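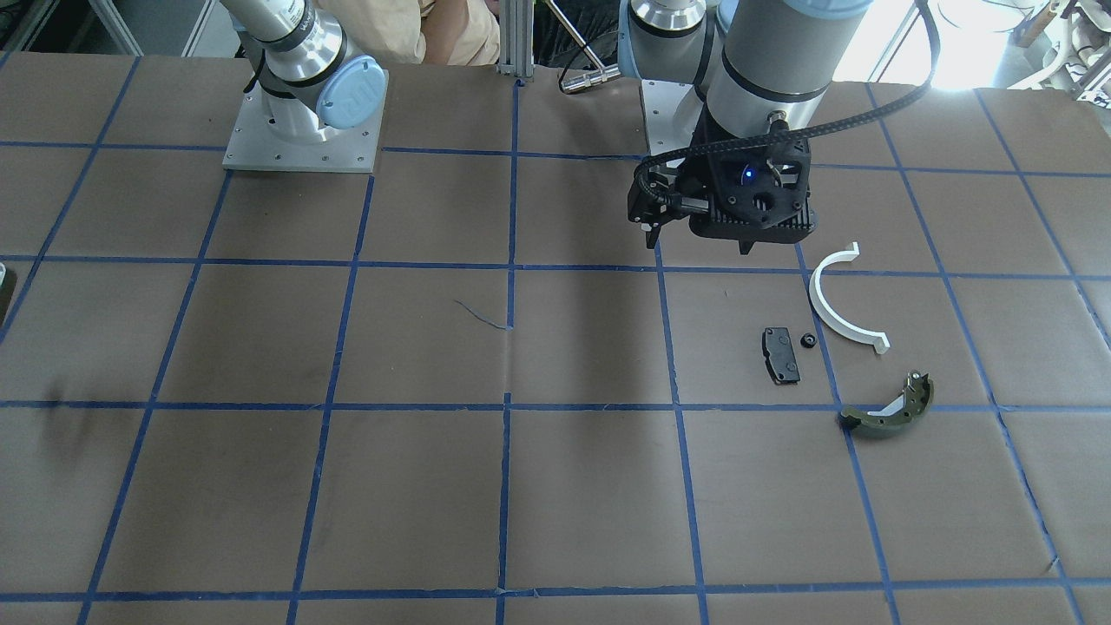 La pince en attente au-dessus du kraft, avec la plaquette, la mâchoire de frein et l'arche en plastique blanc.

Je m'étais promis de ne plus écrire sur les pinces. Le dernier billet m'avait valu trois courriers de gens persuadés que tout se règle avec une ventouse, et j'avais décidé de passer à des sujets plus apaisés, genre la fiscalité. Et puis le projet Jullurside a repris à Brornmont en septembre, on a reçu une Wutby en prêt, et me revoilà.

Pour ceux qui débarquent : Jullurside, c'est du tri de pièces de frein en vrac. On prend, on oriente, on repose dans la bonne case. Sur le papier, un enfant de quatre ans y arrive en regardant un dessin animé. Le papier, chez nous, c'est du kraft tendu sur une grande table et quadrillé à l'adhésif bleu, et l'enfant de quatre ans coûte nettement moins cher au kilo de charge utile.

La question du moment était simple. On travaille depuis le printemps avec la pince maison, deux doigts, une course courte, un caractère de cochon. La Wutby promet la même chose avec plus d'ouverture et un retour d'effort. Est-ce que ça vaut le coup de changer ? J'ai une réponse, elle fait plusieurs paragraphes, désolé.

Les pièces

La plaquette de frein est la bonne élève. Deux grandes faces parallèles, du poids, ça ne roule pas. N'importe quelle pince la prend, y compris celles qu'on devrait rapporter au magasin. Je la garde dans les essais pour le moral des troupes.

La mâchoire, c'est autre chose. Une pièce courbe, avec une garniture vert olive d'un côté et du métal de l'autre, et deux matières qui n'ont pas du tout le même frottement. Quand on la serre au milieu de l'arc, elle pivote. Quand on la serre au bout, elle pivote aussi, mais avec plus d'élan. La bonne zone existe, elle est large comme un doigt et elle change selon la façon dont la pièce est posée.

L'arche blanche en plastique ne pèse rien et se déforme si on la regarde de travers. On peut la prendre par les pattes, aux extrémités, ou par le sommet de la courbe. La notice de la Wutby conseille le sommet. La notice de la Wutby n'a visiblement jamais rencontré notre arche.

Quant à la petite bague noire, personne dans l'équipe ne s'accorde sur son nom. Écrou, passe-fil, « le machin ». Elle est entrée dans le lot un matin et elle y est restée. C'est elle qui m'a fait perdre le plus de temps.

Ce que j'ai mesuré

25 prises par pièce et par pince, toujours avec la même vitesse d'approche. Je note « réussie » quand la pièce est soulevée, transportée et reposée dans la case voulue. Posée à cheval sur l'adhésif, c'est raté, et tant pis si ça me fait mal au cœur.

Plaquette : 25 sur 25 avec les deux pinces. Passons.

Mâchoire : nette victoire de la Wutby. L'ancienne en lâchait régulièrement en cours de route, avec un petit bruit sec que j'entends encore en m'endormant. Le retour d'effort permet de sentir que la pièce commence à tourner et de resserrer un peu. Je dis « sentir », je veux dire qu'une courbe monte dans un fichier et que je la découvre après le déjeuner.

Arche : match nul, et pas un beau match. La Wutby serre trop par défaut. Il faut aller chercher le réglage d'effort minimal dans un sous-menu qui s'appelle « Confort », allez savoir. Une fois le seuil baissé, l'arche reste à peu près arche. Avec l'ancienne pince, on avait résolu la question en collant de la mousse sur les doigts, solution dont je reste fier et qui perd des miettes.

Bague : l'ancienne gagne. Ses doigts sont plus fins. Ceux de la Wutby arrivent comme deux déménageurs devant une porte de placard, et la bague file dans la case voisine. On peut commander des doigts étroits chez Nic Giolla, qui distribue la Wutby, pour un supplément que je n'ai pas eu le courage de transmettre aux achats.

Le câble, toujours le câble

Je pourrais recopier ce paragraphe d'un billet à l'autre. Le câble de la pince doit suivre le poignet partout, donc on lui laisse du mou, donc il s'en sert pour accrocher ce qui passe. Trop court, il tire sur le connecteur. Trop long, il vient flâner au-dessus des pièces et la caméra de dessus le prend pour un obstacle (ce en quoi elle n'a pas tort). J'ai fini par faire une grande boucle haute, maintenue par deux colliers que je resserre chaque matin avec le café.

Un bras ou deux ?

L'autre débat de la maison. On dispose de deux postes, un à deux bras et un à un seul, avec le même kraft et les mêmes lignes bleues. Les partisans des deux bras font valoir qu'on peut tenir la mâchoire d'un côté et la retourner de l'autre. C'est vrai. On peut aussi se cogner soi-même, ce qui demande au planificateur une prudence de notaire.

Sur le poste simple, tout va plus vite à mettre en route. Le bras est vissé en bordure du quadrillage, il part en diagonale, il descend le poignet à la verticale et voilà. Pour des pièces posées à plat, je n'ai pas trouvé de raison sérieuse d'en vouloir un second. Pour les mâchoires posées sur la tranche, j'en ai trouvé une par jour.

Côté commande, on passe par le pupitre tablette, le bleu clair avec l'arrêt d'urgence dans le coin. Il est très bien pour apprendre un point à la main. Il est très pénible pour en apprendre douze. L'écran oublie où on en était dès qu'on change d'onglet, et il y a un bouton « Retour » qui ramène à un endroit où je n'étais jamais allé. Le paramétrage de la Wutby se fait dans un module à part, avec ses unités à lui. L'effort y est exprimé sur une échelle qui va jusqu'à 2 000. 2 000 quoi, la documentation garde le silence. J'ai mis 400 pour la mâchoire et 38 pour l'arche, et je n'y touche plus. 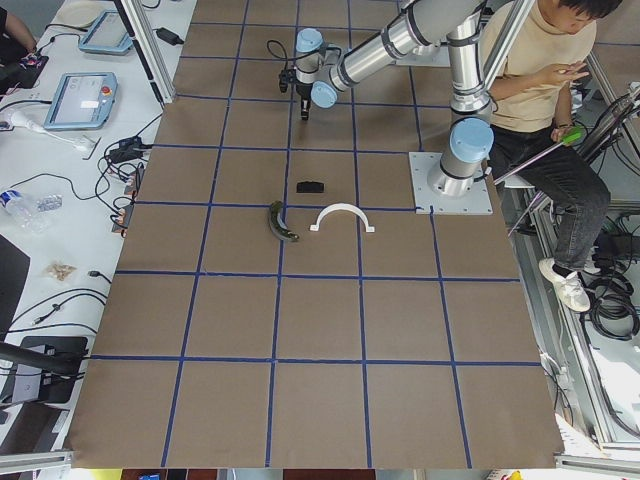 Alors, on la garde ?

Pour les mâchoires, oui, sans discuter. C'est la pièce qui nous bloquait depuis le printemps et le gain se voit dès la première série. Pour l'arche, oui aussi, à condition de sauvegarder ses réglages, parce que la Wutby les oublie à la mise à jour. Je l'ai appris avec une arche qui ressemble maintenant à un sourcil.

Pour la bague, je garde l'ancienne pince dans un tiroir. Changer de pince entre deux lots prend le temps d'un café long, vis comprises, et recalibrer derrière prend le temps d'en regretter un deuxième. Un changeur rapide figure sur ma liste, sous les doigts étroits et au-dessus de la chaise neuve.

Il me reste à refaire les prises avec les pièces qui se touchent. Pour l'instant je les espace gentiment, alors que dans un vrai bac elles s'emmêlent. Premier essai ce matin à dix heures, plaquette collée contre la bague : la pince a pris les deux, les a reposées ensemble au bon endroit, et le logiciel a compté une réussite. Je n'ai pas encore décidé quoi en faire dans le tableau.

Si quelqu'un a trouvé l'unité de l'échelle, les commentaires sont ouverts. Pour les ventouses, ils sont fermés.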